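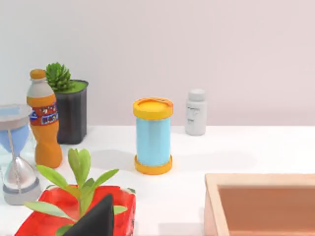 Firdevs Çetinkaya reports that the Plorimis controller in the gecko room at Trivirberg keeps misting after the humidity target is reached, and that the night cycle starts on its own even when set to off. The tanks on the lower shelf are soaked by morning. She has restarted the controller twice with no change.

Opened 2021-02-13
Priority: normal
Assigned: Alaric Boateng
Equipment: Plorimis mist controller, Utano humidity probes, Ljungberg pump

Alaric Boateng
Please send the event log from the controller and tell me which probe is set as the master. Until we know more, put the pump on manual and mist by hand, morning and evening. Leave the probes where they are for now.

Firdevs Çetinkaya
Log attached. Master is probe 2, lower shelf, left side. Pump is on manual. The crested geckos are eating and shedding fine, but the substrate in the lower tanks is too wet and I have taken the top layer out of all of them.

Alaric Boateng
The log has 3,046 entries. Normal for that period would be a few hundred. Most of the entries are the same pair: probe 2 drops out, probe 2 comes back. When the master drops out, the controller reads zero and calls for mist. It then runs for the minimum time even if the probe comes back a second later. That explains the extra misting. It does not explain the night cycle.

Can you swap the plugs for probes 2 and 3 at the controller end and leave it for a day? Pump stays on manual.

Firdevs Çetinkaya
Swapped. Dropouts now show on 3. So the fault went with the probe or its cable and the socket is OK?

Alaric Boateng
Yes. Check the cable along the shelf, especially where it goes through the tank lid.

Firdevs Çetinkaya
Found it. The sliding lid has been closing on the cable and the outer cover is split. I can see bare wire. We moved those tanks in January, so it may go back to then. I have a spare Utano probe with the longer cable and will run it through the back vent.

Alaric Boateng
Good. Set the new one as master and run the salt test before you put it in the tank. It should read 75 percent, give or take three.

On the night cycle: the settings file shows two schedules. The one you turned off is schedule A. Schedule B is still on, start time 11 pm, seven minutes. It was probably copied over from the frog room. Delete B, save, then restart from the menu and not at the wall switch.

Firdevs Çetinkaya
B deleted. New probe reads 74 in the salt test. Pump back on auto.

Second night: no dropouts in the log, no night misting. Lower tanks at 68 percent this morning, upper tanks at 64. Substrate is drying out.

Alaric Boateng
Leaving this open for another week. If the log stays clean I will close it. Please throw out the old probe so it does not end up back in the spares drawer.

Firdevs Çetinkaya
Done. Could we get two more of the long-cable ones? That was the last.

Alaric Boateng
Ordered.

Status: monitoring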